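CHAPTER 11
Planning and Budgeting for a Robot Workcell

Chapter Objectives

After studying this chapter, the reader should be able to:
Distinguish the purchase price of a robot arm from the full cost of a workcell.
Prepare a written statement of need before suppliers are contacted.
Compare quotations that do not cover the same items.
Plan a trial task on which the equipment can be judged.

Opening Case: The Stollova Order

The training center at Stollova received approval in May to equip a bench for teaching automated sorting. Rosário Lobo, the head of technical purchasing, asked two suppliers for prices. Kokenov quoted for a pair of arms with grippers, controllers and cables. Kamata quoted for the same number of arms at a lower figure, but left the grippers and the mounting hardware to the buyer.

The Kamata offer looked like the better bargain until the missing items were priced. Once grippers, a base, spare cables and freight were added, it stood 1,327 dollars above the Kokenov offer. The order went to Kokenov and was signed on December 18, 2020. Lobo later wrote in the project file that most of the work had been in finding out what each supplier meant by the word "system."

11.1 The Price of the Arm and the Cost of the Cell

A workcell is the complete set of equipment needed to carry out a task in one place. It includes the arm, but also the gripper, the controller, the work surface, the mounting structure, power and signal cables, software licenses and any safety equipment the site requires. Installation and operator training belong in the same budget, even when they are paid from a different account.

Buyers new to automation often set their budget by the catalog price of the arm. The remaining items are then bought one at a time, at short notice and without competing offers. A planner should list every item first and mark each one as included, optional or excluded in each quotation. Blank entries should be returned to the supplier for an answer in writing.

11.2 One Arm or Two

A second arm adds more than its own price. It needs its own gripper and cable run, and the reach of both arms must be checked against the size of the table. Where the arms share an area, the plan must also allow time for programming them to work without contact. Against these costs the planner should set the expected gain, which depends on the task - some jobs need two grippers at once, while others can be done by a single arm working longer.

11.3 Choosing a Trial Task

Before accepting delivery, the buyer should see the equipment perform a task close to its intended use. Trial materials can be inexpensive. Small blocks that differ in color and marking are suitable for sorting trials and can be replaced at little cost.
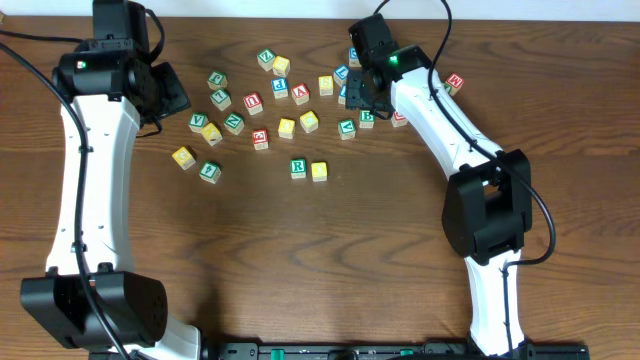 Figure 11.2 Two-arm workcell with colored letter cubes on a wooden tabletop. Note the cables along both arms.

Cables deserve particular attention at this stage. They must have enough slack for the full range of motion, and they must not catch on a joint or sweep across the work area. Replacement sets should be priced with the original order. In the Stavia budget form, used throughout this chapter, cables are entered on a separate line from the arms.

The trial should be described on a single page that states the materials, the starting layout, the time allowed and the result that will count as acceptable. Both parties sign the page before the trial begins. Section 11.4 explains how to write the acceptance terms and how to tie the final payment to them.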